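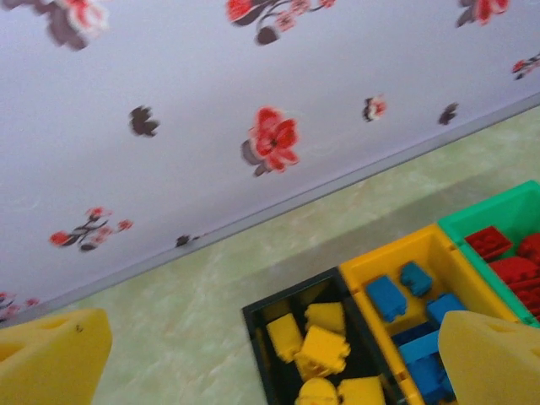 ## 4. Hanging your Vellus paper

This is the fun part! Your walls are sized, your table is up, and you finally get to see some pattern. Read through to the end once before you mix any paste.

**Before you start**

- Check that the batch number matches on all your rolls.
- Turn off the power to any outlet you'll be papering over.
- Keep the room closed up, with no fans running.
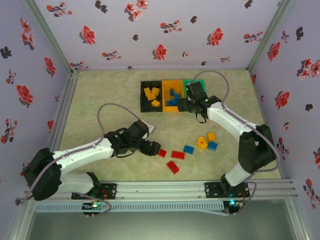 *Iestyn Yorath, Skimenham workshop. Revised 2nd April.*

1. Pick the corner you'll notice least (behind the door is usually good) and measure out from it 488 mm.
2. Hang your plumb line there and mark the wall lightly in pencil.
3. Cut the first strip, leaving two inches extra at the top and two at the bottom.
4. Brush on the paste from the middle outward, fold the ends in, and let the strip rest for 7 minutes.
5. Hang it to the pencil line, smoothing down and out with the Cadwaladr brush.
6. Slide the next strip up to it and match the flowers at eye level first. With a big, scattered print like this one, you'll be amazed how fast your eye learns where the next bloom goes!

> **Note:** The pattern repeats every 300 mm. Add one full repeat to each strip after the first.

> **Caution:** Fit a new blade for every few cuts. A dull one drags damp paper and tears it right at the edge.

### Inside corners

Never wrap a full strip around a corner. Cut it so that half an inch turns onto the next wall, then hang the offcut over that turn, using a fresh plumb line. A little of the pattern gets lost in the overlap, and on a loose floral it's very hard to spot. Use Visex seam glue on the overlap, wipe off the extra with a damp sponge, and leave the seam roller alone until the edge feels tacky.
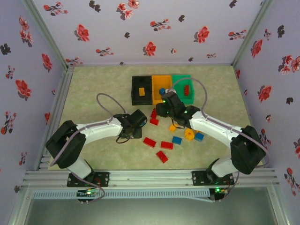

*Lavender paper with red and dark flowers, over a mottled floor mat.*

For borders and ceilings, go on to section 5.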